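5 March 2023

Sunday, and I have had the whole day to myself, and I spent it on a slab of stone and a piece of metal. What a good day!

Up before seven, coffee, toast, and straight to the table. I still can't get over this table. Three months in and I run my hand over the top every time I walk past. I paid 379 dollars for it at Boltwood, which felt like a crazy amount for something so heavy that two of us had to rest on every landing, but I have never once wished I hadn't. The tan and brown veins go every which way, and when the sun comes in low they look like a river map. I keep finding new bits. There's a swirl I'm sure wasn't there at Christmas (it was, of course it was).

The plan for today was the mic bracket. I've been talking about it since I started recording again in January, and the old arrangement was a stack of cookbooks that slid every time I leaned on the table. You can hear it on the last recording - a long slow scrape and then me saying a word I had to cut out. So this week I finally ordered a proper mounting plate from Bovonance and it came Friday, wrapped in brown paper with a little drawing of it on the packing slip. I opened it standing up in the hall with my coat still on.

It's such a nice thing. It's a long narrow bar of aluminum with a round disc in the middle, and the disc is full of small holes around a bigger one, so there are all kinds of ways to bolt things to it. I had pictured something rough that I'd need to file down. The finish is brushed and light gray and I almost don't want to hide it under anything. I've been carrying it from room to room like a kid with a new toy car.

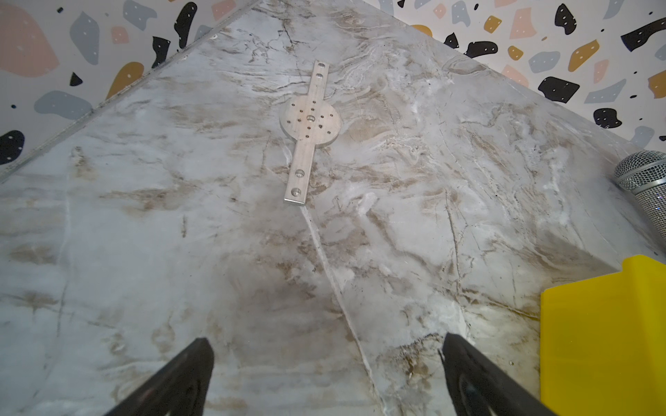 I spent most of the morning just trying layouts. Bar pointing at the window, bar pointing at the door, bar at a bit of a slant because I liked how it looked. The first idea was to fix one end to the wall shelf and let the other end stick out with the mic hanging off it, but then all the weight is on two screws and I know what that shelf is like. The second idea was to put the disc in the middle of a wooden base and use both arms for screws, and the more I looked at it the more I liked it. The holes are already countersunk on the lower arm, so flat-head screws ought to sit down flush. No drilling in the metal at all! I had been dreading that part, as my drill is the one from the Pillai sale and it wanders if you so much as breathe near it.

Then a long hunt for screws. I own four jars of them and not one jar makes any sense. I tipped the biggest out on a towel (never straight on the stone, I learned that with the toolbox in week one) and picked through it with the radio on. It took 40 minutes and I enjoyed every one of them. There was a brass hinge in there from the old apartment, and the tiny key to a suitcase I gave away, and a pen cap. In the end I found screws that match, near enough, and lined them up on the windowsill in order of size, for no reason except that it pleased me.

For the base I used the offcut of oak from the bookcase. It had been behind the dryer since last June, waiting to be useful. I sanded it out on the back step in my big sweater and it was cold enough that my nose ran the whole time, but the wood came up lovely, with a darker stripe along one side. I rounded the corners more than I meant to. It looks a bit like a bar of soap now and I think I like it better. One coat of oil after lunch, and I'll do another tomorrow before work if I get up in time.

Lunch was the last of the soup from Thursday, eaten on the stairs so I didn't have to clear anything off the table. I had the bread from Bramham with it, the seeded one, which is so much better than the plain that I don't know why I ever go back to the plain.

Tried a short recording in the afternoon, only to hear how the room sounds with the rug moved over to the window side. It is better! Less ring on the loud words. I read two pages out of the seed catalog for a test and got quite carried away about the beans. Stone tops are supposed to be bad for sound, everything bounces off them, and there is some of that, so I folded a tea towel in half and put it under my notes, and that helped too. I want to try felt under the oak when it's dry. There's a roll of green felt somewhere in the hall closet, unless I used it all for the chair legs.

Things still to do: second coat of oil, felt, a longer bolt for the middle hole (the one I have is too short once it has gone through the oak), and a way to keep the cable from dragging over the lip of the table. A clip, maybe, or just a loop of ribbon. I'd like it all done by next weekend so I can record episode 27 without a single cookbook holding anything up. I've already decided to start it with the story about the ferry, and I keep saying the first line out loud in the kitchen to see how it goes.

My hands smell of oil and I have sawdust in both socks. I ought to have done the laundry and called the dentist's machine and bought milk, and I did none of it, and there's just enough milk left for one coffee in the morning. Wiped the table down last thing with a damp cloth, dried it, and left the plate out on top where I'll see it when I come down.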